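Greige

Greige is a family of colors lying between gray and beige. The word is a blend of the two, although it has an older and separate life in the textile trade, where greige goods are fabrics that have come off the loom and have not yet been bleached or dyed. Paint makers borrowed the term for walls, and the walls have had it ever since.

Description

There is no agreed formula for greige. A paint is usually given the name when it looks gray beside beige and beige beside gray, a test that almost any dull color can pass. Undertones of pink, green or violet are common and tend to be noticed after the second coat. The Chamoun color chart lists 53 greiges, among them Troltlow, Skollell and Cloden. Etornam Laryea, who edited the chart, wrote that she could tell 30 of them apart "on a good morning, by a north window."
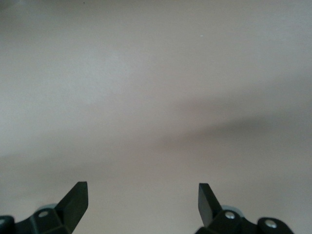
A light gray surface with a faint beige-pink tint, in soft shadow.

Effect of light

Pale neutral colors shift a good deal with the light that falls on them. Under warm bulbs a greige may look like weak tea, and under a cloudy sky it can turn the color of putty. Shadows deepen the undertone, so that one wall may seem to have been painted by two people who were not speaking. Decorators advise brushing a sample onto a large card and moving it through the room over a full day — advice that is widely repeated and rarely followed.

Use in houses

Greige is popular with landlords and with people about to sell. It hides scuffs better than white, goes with most sofas, and offends few buyers. Kulsoom Orakzai's study of rental listings, The Agreeable Wall, looked at 201 apartments and found the word "warm" used for nearly all the greige ones, including several with no working heat.

Critics call the color timid. Supporters generally reply that it was already there when they moved in.

See also

Beige
Ecru
Taupe
Undyed cloth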